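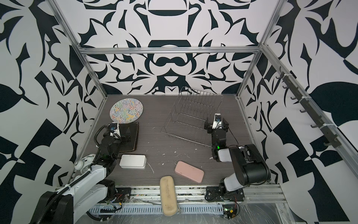 Agnese Jaunzems wants to know whether a wire dish rack can be any good if it has no tray, no cutlery cup and no little arm for wine glasses. She wrote in under my last review and added that hers leans to one side like a man waiting for a bus.

Fair question, Agnese, and I have now lived with the Bistau from Voswood long enough to answer it. It's a plain silver wire rack: a rectangular base, a row of upright slots, and that's your lot. I bought it to replace an Arruda rack with so many attachments that it took longer to load than the dishes took to wash. The Arruda is in the basement now, holding paint rollers, and seems happier.

First, the plates. Dinner plates stand up straight in the Bistau and stay there. Saucers are a little less disciplined and will tip forward if you bump the counter, so don't bump the counter. Bowls are where things get philosophical. A shallow pasta bowl goes in fine if you leave the next slot free. A deep cereal bowl perches across the top of the wires and looks at you.

Mugs have no official home. I put them upside down on a towel next to the rack, where I suspect the designers expected them to go all along.

On the matter of the missing tray: yes, water goes straight onto whatever is underneath. Voswood will sell you a mat for this. I used an old baking sheet for 3 weeks, then went back to a towel, and my life has not suffered. If your counter is real wood and you care about it, buy the mat.

What won me over was a use that isn't on the label.

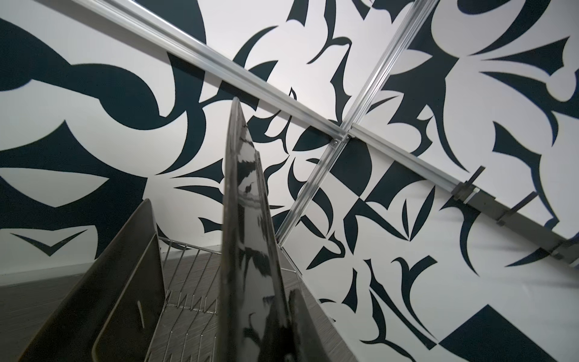
Flat things that aren't dishes love this rack. Cutting boards, pot lids, the tablet I read recipes on, a stack of mail I was avoiding – all of it stands up in the slots where I can get at it. I ended up buying a second one for the desk, and I would call that one the better half of the purchase. Thin items do lean, and anything very slim can slide down between the wires at the bottom, so keep your phone out of it.

Cleaning takes a minute with an old toothbrush. The thin wires collect hard water spots, and vinegar gets rid of them. So far I have seen no rust on the kitchen one, though I'll look again in December and report back if it has betrayed me.

Complaints? It's light, so it skates when empty. My neighbor Ona Eglītis stuck rubber dots under hers and says it now sits still. I mean to copy her and have meant to for a while.

Agnese, if yours leans, try it on a different counter before you blame the rack. Mine leaned too, until I moved it away from the sink, where the counter has had a dip in it for years.

4 stars out of 6, which is my scale and I'm keeping it. The desk one gets an extra half.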